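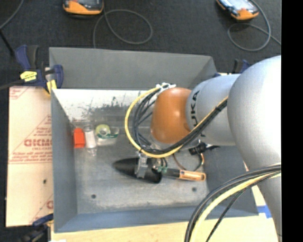

4.2 Equipment planning and costs

Most published budgets for bin-picking cells list the arm, the end effector and the controller, and little else. When Calvo and Figueroa drew up the purchase plan for the Clutdale cell in April, they followed the same pattern, and the plan fell short. This section sets out what was left out and how we would budget for a second cell.

Figure 4. Clutdale cell, bin and wrist. The bin is held by clamps and contains three items, among them a clear tape dispenser. Cables loop around the orange cap of the arm.

The first gap was cabling. Our plan had a single line for it, taken from the Erkari price list. Each tool added to the wrist brings its own wires, and these have to be long enough to follow the arm without catching on the bin wall (Figure 4). We now allow 600 euros per cell for cables, ties and brackets, and keep a spare of every cable that passes the wrist.

The second gap was fixing. A purpose-made bin mount from Brerkgate had a delivery time of 90 days. Clamps can be bought the same day and moved when the layout changes, although the position of the bin must be checked again after each move. We suggest buying clamps for the first stage of work and ordering the mount only once the layout is settled.

The third was staff time. Pillai recorded 60 hours of wiring and setting up before the first trial, none of which had been costed. For the Patrício cell this time will be entered as a separate line, next to the price of the arm.

Test items were the smallest cost and were bought from petty cash.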